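The Tsegaye Trade-In

The car came onto the lot at Grilmont Motors on a Sunday, when the service bays were closed and only the sales desk was staffed. It was a Bornov sedan, gray, one owner, with a folder of receipts on the passenger seat. The owner's name was Tsegaye. He wanted a figure by the end of the afternoon.

Rodel Enriquez wrote the figure on the back of a card and slid it across the desk. Tsegaye read it, folded the card once, and said it would do. He signed the title in the correct place, handed over both keys, and walked to the bus stop on the Dradport road. He did not look at the car on the way out.

On Monday the sedan went up on the lift. Lâm Sầm did the intake inspections at Grilmont and did them in the same order every time: fluids, brakes, tires, suspension, underbody, electrical, road test. She recorded front pad thickness, rear pad thickness, and tread depth at three points on each tire. Everything was within limits. The underbody had surface rust on the rear subframe and none on the brake lines. The battery passed a load test.

The fault appeared on the road test. At a steady 35 on the Dradport road the engine note dropped for less than a second and came back. There was no warning light. She drove the loop again and it did not happen. On the next loop it happened twice.

She read the stored codes and found none. She checked the fuel pressure with the engine idling and under load, and it held. She moved the main harness by hand with the engine running and listened. She pulled the connector off the crank sensor, looked at the pins with a flashlight, cleaned them, and put it back. Then she sat in the driver's seat with the door open and went through the folder.

The receipts were in date order. There were oil changes at regular intervals, a set of tires, a water pump. Beginning in April two years earlier, the pattern changed. There was a crank sensor, then another crank sensor from a different shop, then a fuel pump relay, then a diagnostic charge with the words "could not duplicate" typed in the notes. There were five receipts with those words. On the last one somebody had written in pencil: 168, left side, after bridge.

She took the pencil note to Enriquez.

"Mile marker," he said. "There's a 168 out past Dradport."

"The loop doesn't go that far."

"Then take it that far."

She signed out the dealer plate and left at 10. The bridge was a short concrete span over a drainage channel, with an expansion joint at the far end that had been patched high. The sedan crossed the joint, the left front wheel came up hard, and the engine note dropped. She pulled onto the shoulder beside the marker and switched on the hazard lights. She opened the hood and put her hand down behind the left strut tower, where the harness passed through a bracket on its way to the engine computer.

The bracket had been bent at some point, probably in the course of another repair. Its edge had worn through the loom and into the insulation of a single wire. On a smooth road the wire cleared the bracket. On a hard enough bump, it touched.

She taped it on the shoulder and drove over the joint three more times, turning around in a farm entrance. The engine note did not change.

Back at the shop she spliced the wire properly, sealed it, straightened the bracket, and fitted a rubber edge strip. The work order came to one hour of labor and a few dollars in parts. Enriquez read it at the counter and got out the folder.

"He paid for two sensors and a pump relay," he said.

"And the diagnostics."

"Do we call him?"

She thought about it. The title had been transferred. The price on the card had been for a car with nothing declared wrong with it, and he had not been asked. He had driven that road for two years and had gone to the trouble of writing down the place.

"I'd want to know," she said.

Enriquez dialed the number on the title application and put it on speaker. Tsegaye answered on the fifth ring. Enriquez told him about the bracket and the wire. There was road noise on the line for a while.

"Behind the left strut," Tsegaye said.

"Yes, sir."

"I told them left side." He was quiet again. "What are you asking for it?"

Enriquez looked at the windshield sticker, which he had not yet filled in, and then at Lâm Sầm, who had gone back to the bay to lower the lift.

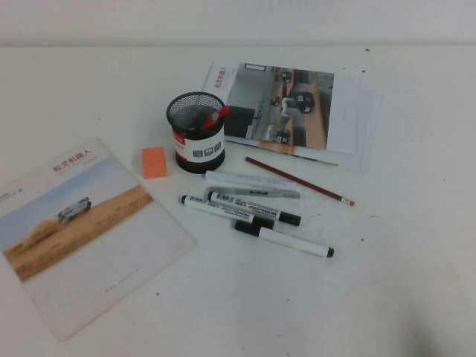 Why did the earlier shops fail to find the fault in the Bornov sedan?

The wire only touched the bent bracket on a hard bump, and it left no stored codes, so the engine ran normally when they tested the car.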